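Trail Gaiters: Your Questions, My Answers

Hi! I run the little gaiter workshop at Omum, and these are the things people write to me about most. I've answered them the way I'd answer if you came up to me at a race expo, so expect some rambling. Last updated Monday, February 23, 2026.

What is a gaiter, and do I need one?

It's a stretchy sleeve that sits around your ankle and covers the gap between your sock and the top of your shoe. It keeps out sand, pine needles, gravel and those horrible little seeds that work their way under your heel. If you run on pavement, save your money. If you stop more than once per run to empty a shoe, you'll probably love them.

Which model should I get?

We make two. The Trillon is the light one, and I wear it all summer. It's thin, it packs down to the size of an egg and it dries fast on a fence post (ask me how I know). The Akbulut is heavier and taller, with a tougher panel on the inside of the ankle where your other shoe tends to clip you. I'd pick it for brush, scree or anything with thorns. Plenty of runners own both, and no, I'm not just saying that to sell you a second pair!

How do I find my size?

Measure around your leg just above the ankle bone, over the sock you plan to race in. Then check the chart on the product page. If you land between sizes, go down for the Trillon and up for the Akbulut. The Trillon fabric gives a lot. The Akbulut fabric gives hardly at all, and a tight one will leave a ring on your skin that you'll be looking at through dinner.

Do they fit any shoe?

Nearly. There's a hook in front that grabs your lowest lace and a patch at the back that sticks to the heel. Some trail shoes already have a heel patch built in. If yours don't, there are 4 stick-on patches in the bag, so you get a spare set.

My heel patch keeps peeling off. Help?

Clean the heel with rubbing alcohol first and let it dry all the way. Press the patch on hard with your thumb for 90 seconds, then leave the shoes alone overnight. I know, I know, the package arrives and you want to go run in them right now. I've ruined plenty of patches that way myself. 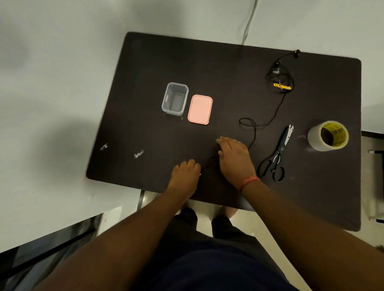

Bronisława Kurek wrote in to say that alcohol alone never did it for her on rubbery heels, and that she now scuffs the spot with fine sandpaper before wiping it down. Hers have stayed put since July, through two muddy races and a lot of creek crossings. I tried it on an old pair and I'm a convert, so thank you! Go easy, though, and stay off any fabric or mesh.

Are they waterproof?

Nope. Both models will shed a bit of wet grass, and that's as far as it goes. A waterproof gaiter on a running shoe mostly traps the water you've already stepped in, and I'd much rather have it drain.

How long does a pair last?

It depends so much on where you run. Zhiqiang Tian sent his Akbulut pair back to me for a new hook after 2250 miles, and apart from the hook I couldn't find much wrong with them. My own Trillons get a hole sooner than that, but I'm clumsy and I drag my feet on descents.

Can I put them in the washing machine?

Yes, cold, with the hooks tucked inside so they don't snag your nice shirts. Skip the fabric softener and keep them away from the dryer. Heat kills the stretch.

Can I try a pair on before I buy?

Sure! We keep every size at the shop in Clellport, and you're welcome to jog up and down the block in them. Bring your trail shoes and your race socks, please. Sandals don't tell us much.

What about returns and repairs?

Unworn pairs can come back within 90 days for a refund. Worn pairs with a broken hook or a popped seam, just mail them in with a note saying what happened and where to send them back. Put your order number on the note if you have it, and rinse the mud off first. My sewing table thanks you.

Do you make them for teams?

We do, in club colors, on either model. Email me the colors and your sizes and I'll write back with a price and a date. Spring fills up early, so don't leave it until the week of your race.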